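제3장 사무 공간의 문서 보관과 정리

학습 목표
문서 보관 용구의 종류와 쓰임을 설명할 수 있다.
문서의 발생에서 폐기에 이르는 흐름을 이해하고 보관 위치를 정할 수 있다.
라벨 기재 원칙에 따라 파일 상자를 정리할 수 있다.

3.1 문서 정리의 의의

사무 공간에서 다루는 문서는 작성되는 순간부터 보관의 대상이 된다. 전자 문서의 비중이 커진 오늘날에도 계약서 원본, 날인 서류, 검수 확인서와 같이 종이로 남겨야 하는 문서는 여전히 많다. 이들 문서가 책상 위나 서랍 속에 흩어져 있으면 필요한 때에 찾기 어렵고, 담당자가 바뀔 때 업무가 끊긴다.

사무용 가구 업체 이타르(Itar)의 총무 부서는 이 장에서 계속 다룰 사례이다. 이 부서는 5월에 보관 문서 전체를 조사하여 1,911건의 종이 문서를 확인하였다. 조사 당시 문서는 부서 공용 서가, 개인 책상, 회의실 수납장, 창고의 4개 장소에 나뉘어 있었으며, 같은 계약의 부속 서류가 서로 다른 장소에 놓인 경우도 적지 않았다. 정리 작업은 2021년 7월 30일에 마무리되었다. 그 과정에서 적용한 분류 기준은 3.3절에 제시한다.

3.2 파일 상자의 선택과 사용

파일 상자는 낱장 문서나 얇은 문서철을 한데 모아 세워 두는 용구이다. 문서를 눕혀 쌓으면 아래쪽 문서를 꺼낼 때마다 위의 문서를 들어내야 하지만, 세워서 보관하면 필요한 것만 뽑아낼 수 있다. 상자의 색은 업무 구분에 활용할 수 있다. 다만 색만으로 내용을 나타내서는 안 되며, 반드시 라벨을 함께 사용한다.

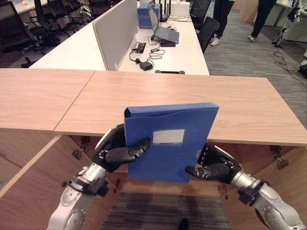
파일 상자의 라벨에는 무엇을 적어야 하는가?

라벨에는 문서군의 명칭, 해당 연도, 관리 부서, 보존 기한을 적는다. 명칭은 부서 안에서 합의한 용어를 그대로 쓰고, 개인이 임의로 줄인 말은 피한다. 보존 기한은 만료 연도로 표기한다.

라벨은 상자를 서가에 꽂았을 때 통로에서 바로 읽히는 면에 있어야 한다. 앞면 중앙에 라벨 칸이 있는 제품은 그 면이 바깥을 향하도록 꽂는다. 기재 내용이 바뀌면 덧쓰지 말고 새 라벨로 교체한다. 아직 용도가 정해지지 않은 상자는 라벨을 비워 둔 채 예비 상자로 따로 모아 두며, 문서를 넣기에 앞서 라벨부터 작성한다.

상자 한 개에는 한 종류의 문서군만 넣는 것을 원칙으로 한다. 문서를 지나치게 채우면 꺼낼 때 모서리가 상하고, 너무 적게 넣으면 문서가 휘어 넘어진다. 이타르의 총무 부서에서는 상자 한 개에 넣는 문서철을 30권 이하로 정하고, 이를 넘으면 연도별로 상자를 나누었다.

3.3 보관 위치의 결정

보관 위치는 사용 빈도에 따라 정한다. 진행 중인 업무의 문서는 책상이나 그 가까이에 두고, 처리가 끝난 문서는 공용 서가로 옮긴다. 열람이 드문 문서는 창고로 이관하되 이관 목록을 부서에 남긴다. 이타르에서는 처리가 끝난 뒤 3년이 지난 문서를 이관 검토 대상으로 삼았다.

책상 위는 문서를 펼쳐 확인하고 분류하는 작업면이다. 분류 작업에 앞서 작업면에 있는 다른 물건을 치우고, 작업을 마친 상자는 곧바로 지정된 위치로 옮긴다.

주요 용어
문서군, 보존 기한, 이관 목록, 작업면

생각해 볼 문제
자신이 속한 기관이나 학교의 문서 한 종류를 택하여 발생, 처리, 보관, 이관, 폐기의 흐름을 표로 작성하고, 단계마다 적절한 보관 장소를 제시해 보자.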